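Cahier d'atelier — poste de tri, démonstrations à la main et en téléopération
2019-09-30

Repris la tâche des couverts ce matin. Rappel pour qui lirait ces pages sans les précédentes : on veut que le bras apprenne à ranger des couverts en plastique dans deux bacs transparents, à partir de démonstrations faites par nous. Le cahier des charges de Gruline parle d'une tâche « simple et répétable ». Je note l'expression, j'y reviendrai.

Total au compteur : 672 démonstrations enregistrées, dont 89 écartées à la relecture. Motifs d'écart, en vrac : pince refermée à vide, bac poussé, opérateur qui hésite au-dessus du bois puis repart en arrière. Cette dernière catégorie me gêne. Une hésitation humaine bien enregistrée, le modèle la reproduit très fidèlement, et ensuite on nous demande pourquoi le bras « réfléchit ». Il ne réfléchit pas, il nous imite.

Guidage à la main contre manette. La doctrine officielle ici est que les deux se valent et qu'on peut mélanger. Je n'y crois pas. Quand on tient le poignet du bras, on arrive par le côté, on corrige avec l'épaule, on triche sans s'en rendre compte parce qu'on regarde la table avec nos yeux et pas par la caméra du poignet. À la manette, avec le seul retour de cette caméra, on va plus lentement et on s'arrête plus haut, mais au moins on décide avec ce que la politique aura sous la main. J'ai séparé les deux lots dans l'arborescence. Merci de ne plus les fusionner.

La vue du poignet, pince grande ouverte au-dessus des bacs, me paraît à peine suffisante pour juger de la hauteur.
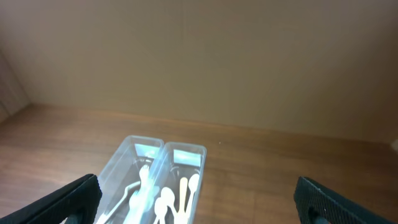
Vue caméra poignet, doigts ouverts. Bac gauche : couverts blancs, dont la fourchette. Bac droit : quatre cuillères crème.

Ce qui m'ennuie là-dedans, ce sont les reflets sur les rebords. Le plastique clair accroche la lumière et je soupçonne le modèle de se caler sur ces traits brillants plutôt que sur les couverts. Pour le vérifier il faudrait changer l'éclairage et ne toucher à rien d'autre. Demandé, pas encore fait. Autre souci : le doigt gauche masque le bas du bac de gauche, donc une partie de ce qu'il contient. À l'œil nu on se penche. La caméra, elle, reste où elle est.

Et puis les cuillères se chevauchent. Le module Evetti est censé proposer un point de saisie pour chaque objet ; sur des cuillères claires, un peu floues, posées les unes sur les autres, je demande à voir. Leur démonstration en salle se faisait avec des objets bien espacés.

Essai de l'après-midi, politique entraînée sur le lot manette seul : 70 tentatives, bacs posés à la main entre chaque, sans gabarit. Je ne donne pas de taux de réussite dans ce cahier tant qu'on n'a pas écrit noir sur blanc ce qu'on appelle une réussite. Un couvert qui tombe dans le bon bac mais en travers, chez Cirillo ils le comptent. Moi non. On peut gagner beaucoup de points rien qu'en déplaçant cette limite, et j'ai l'impression que c'est ce qui s'est passé dans le dernier rapport.

Vu trois fois le même défaut : le bras descend bien, puis part vers la droite, là où il n'y a que du bois. Hypothèse paresseuse : bruit. Hypothèse que je préfère : dans nos démonstrations, on dégageait toujours la pince de ce côté après le dépôt, et le modèle confond la fin du geste avec le début. À contrôler sur les trajectoires avant d'accuser le réseau.

Côté logiciel, Clurach perd toujours des images quand on lance l'enregistrement juste après le calage. Attendre que le voyant d'état soit stable. Je l'ai déjà écrit deux fois, quelqu'un continue à cliquer trop tôt.

À faire :
— relire les démonstrations écartées, il y en a sûrement qu'on a jetées par confort
— refaire une série à la manette avec dégagement vers la gauche
— même disposition, lumière différente
— écrire la définition de « réussite » et la faire signer par Cirillo avant la revue de décembre

Pour la tâche « simple et répétable » : répétable, je veux bien, si c'est toujours la même personne qui pose les bacs.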